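3.2 Small litter on hard floors

Most household waste studies weigh what leaves the home. We were interested in an earlier step, the point at which small dry litter gets from the floor into a bin. Diary entries were collected from 101 households in the Fullholm district, starting in July, and covered 795 separate pick-ups. Each entry recorded the kind of litter, the floor surface and the nearest bin. Paper and tissue made up most of the entries, followed by snack wrappers.

The room in Figure 2 is typical of the living areas we looked at. It has a light wood-look tile floor, potted plants standing on it, and a bin with a light blue liner folded over the rim. Crumpled paper and torn wrappers lie on the tiles.
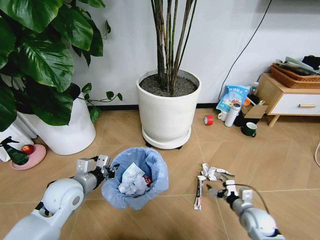

Households that kept a bin in the living area picked up litter in fewer trips than those that relied on the kitchen bin. Wrapper strips were the exception. They lie flat on tile and are hard to get a fingernail under, and several people wrote that they left them for the broom. Urquhart's earlier survey in Wernulora reported the same habit - she called these pieces "sweepings" and left them out of her totals. We kept them in.

Liners also mattered. A bag folded well down over the rim stayed put when paper was pushed in by hand, while a bag with a narrow fold tended to slip inside and had to be pulled up again. Diary keepers who noted a slipped bag often stopped there and finished the floor later.

Figure 2. Paper and wrapper litter on a tiled floor, with a lined bin.

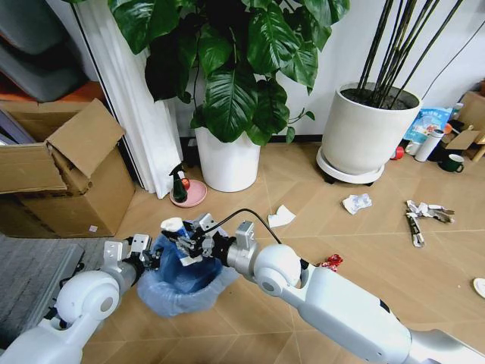 Does it matter where the bin stands while the floor is being cleared? Moving the bin to the litter saved more walking than any other change people tried, and 5 households went on doing it after the diaries ended. The others carried the litter to the bin by the handful, and dropped pieces were mentioned often in their notes.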